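# Two arms and a big brown table – the Etdale build

We are a small shared workshop on the ground floor at Etdale, and for a good while now the big table at the back has belonged to what everybody here calls Gundow. Gundow is a two-armed robot, or will be once we stop fiddling with it, and it is the largest thing we have ever tried to put together under this roof. I promised the people who come along to our open evenings that I would put a few pictures up with a bit of an explanation, and I am sorry it has taken me until 2022-11-19 to sit down and do it (the kettle is on, the heating is nearly on, and I have run out of excuses).

The plan came from Kyung-tae Geum, who joined us in July with a notebook full of drawings and a great deal more patience than I have. He wanted a pair of arms that could tidy a table of soft things without squashing them or flinging them across the room. Soft things sounded easy to me. They are dreadful! A wooden block stays the shape it was when you last looked at it, but a stuffed toy folds and leans, and the fingers have to come in at a sensible angle and close gently. We have spent 28 evenings on it so far, and a fair few of those went on nothing but cables.

Each gripper has two flat black fingers that come towards one another, and the bodies behind them are held with little silver screws that I seem to spend half my life tightening. Before we let either hand near a toy we always run it open and closed in clear air, well away from the table, and listen to it.

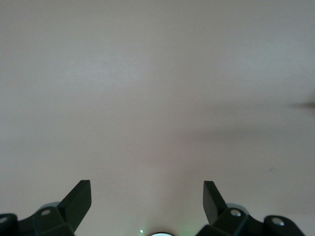
Listening is the part I enjoy most, if I am allowed a favourite. You get to know the sound of a finger that is running freely, and Kyung-tae can pick out a sticky one from across the room while talking about something else entirely. We keep a running list of trial closes in the Srivastava book (named after the stationer's it came from, long story), and entry 353 has "much better" written next to it in pencil, underlined twice. I don't remember which of us wrote it but I agree with them.

The toys came next, and they were a lovely thing to collect. I put a note up on the Clarkside board asking for anything soft and past its cuddling days, and the answer was very generous indeed – a carrier bag on the doorstep the next morning and more after that. We try to choose ones that differ in shape. A round pillowy one wants quite a different grip from a dog with legs and a bushy tail, and a pig with its feet stuck out is somewhere in between. The spacing on the table matters a lot as well, as the two arms need room to reach down without knocking elbows.
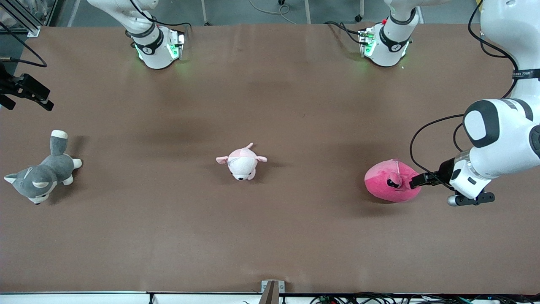

*The left gripper with the pink plush, and the pig and the husky further along the table.*

There is still the cable tangle along the front edge to sort out, which I have put on my own list for the winter, and Kyung-tae would like softer tips for the fingers before we go much further. If you have a toy to spare, pop it in the box by the door at Etdale, and do come and say hello while you are there.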